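Two thousand picks and what they bought us

I said in September that I would report back on the bin picking numbers, so I'm reporting back. I'm still not convinced.

The plan from the Ornura people was simple enough. Collect 2000 examples of the arm taking plastic shapes out of a bin, train on them, and the thing learns to pick. We got to 1104 before the schedule ran out. After I threw out the ones where the operator dropped the part, or bumped the wall and kept going, or forgot to press stop, I was down by another 71. That last group bothers me. Somebody has to decide what a bad example is, and that somebody was me, at 11 at night, with a rule I changed twice.

My bigger gripe is variety. Every operator goes for the easy part first. Big, long, sticking up out of the pile – of course you grab that one. So the set is heavy on easy grabs and thin on the flat stuff lying against a wall, and then we act surprised when the model hovers over a corner and does nothing. Flasulum's write-up calls this "natural task distribution." I call it people wanting to go home.

I now make operators start with whatever is closest to a wall. They hate it, and it's slower. I have 6 sessions done that way, too few to say anything about.

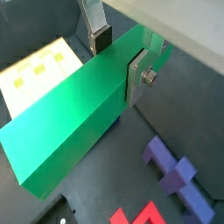

Wrist camera view, long green block between the fingers. Purple part still down by the right wall.

I went through a lot of the wrist footage this week, and the glare is worse than I remembered. Light-colored parts wash out to nearly white. Maybe the model copes with that. I'd like to see it tested before we pay for the other half of the set.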